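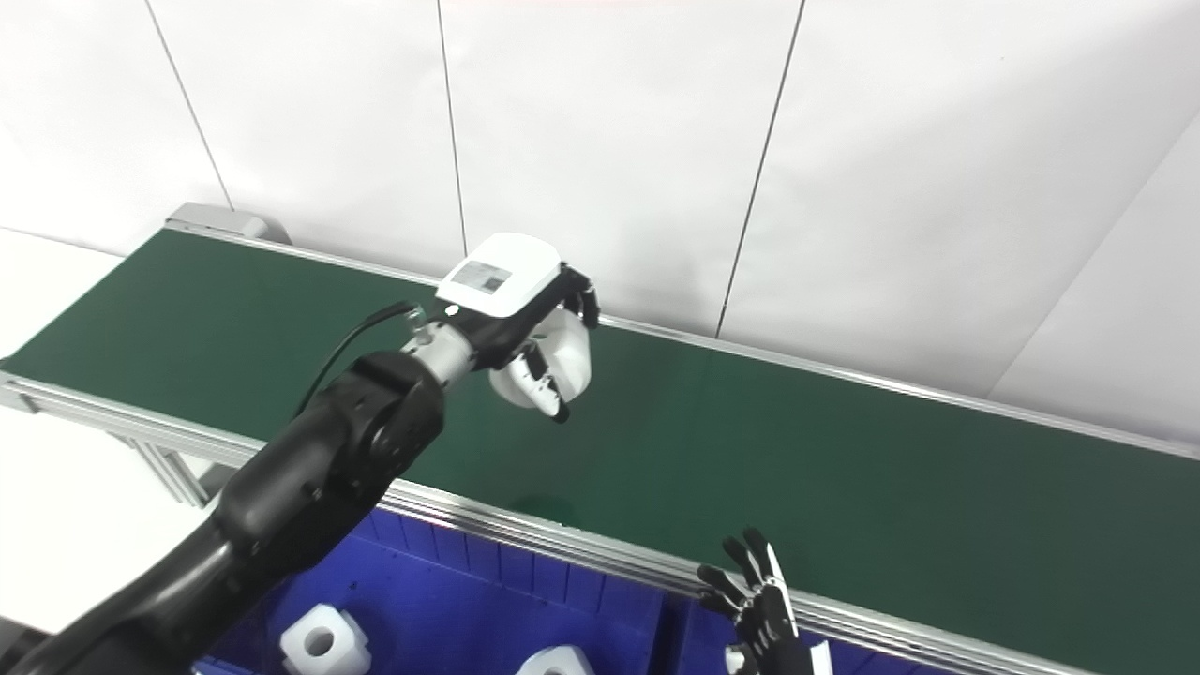 One hand over the belt, the other over by the blue bin.

I promised a proper update after the last post and then let most of July slide by, so pour yourself something and settle in, because I have been saving things up.

Those of you who have been reading a while know that I spend my working days on what we call the Puvon project, and that my job is mostly gathering examples. The idea is simple enough to explain to my mother (I have tried, several times, over pie). We want the arms to learn how to move parts between a bin and a conveyor belt. So a person drives the arms through the job, start to finish, while everything gets recorded, and each full run is one example. Pile up enough of them and the learning system starts to get the hang of what we mean. Then you find out all the things you forgot to show it.

Our target for this round is 520 good runs. We passed 300 last week, which called for donuts, and then we went back and watched a batch of them and threw out more than I'd like to admit. Mine, mostly! I had gotten into a habit of bringing the right hand in at the very same angle every single time, because it was comfortable for my shoulder, and if every example looks alike then the system only learns my shoulder. So now I start each run with the hands somewhere a little different. High over the belt, low over the belt, fingers open, fingers half curled. It feels silly, like warming up for a piano recital, but the newer runs are so much better to look at.

The other thing I've been working on is pausing. When I first started driving, back when we were still on the old Dralari setup, I would stop and think in the middle of a move. Perfectly natural thing to do. But the recording doesn't know I'm thinking, it only knows the hand has stopped above the belt and is staying there, and the early model picked that up beautifully. It would reach out, hover, and just sort of contemplate. We watched it for a good long while before anybody had the heart to press stop. These days I do my thinking before I hit record, and if I lose my place halfway through I throw the run away and start over.

I keep notes on paper for all this – one line per run, with a star next to the ones I'm fond of. Fumbles get their own mark. We do keep some of those, by the way, as long as the driver recovers and finishes the job. A dropped part that gets picked back up is worth a lot, and I had to be talked into that one because my whole instinct is to hide my mistakes and hand in the pretty ones.

A few people asked after the Zedby post how long a session lasts. I do eight runs and then I get up, stretch my hands, and walk to the far end of the building for a glass of water. Past that I get sloppy, and I can see it in the recordings afterward, the little jerks and shortcuts creeping in. I used to push through and I was proud of it, too. I'm a slower and happier driver now.

What's left is almost 200 runs, plus a stretch with parts turned every which way, which I am dreading a bit. White parts in particular give me trouble, I lose track of which side is the front and end up tilting my head at the screen like a puppy. If you have done this kind of work and found a trick for it, please leave me a comment, I read every one of them.

Next time I'll write up the Arrieta trials, and I also owe somebody a recipe for the lemon bars. I haven't forgotten!

Posted 8/14/21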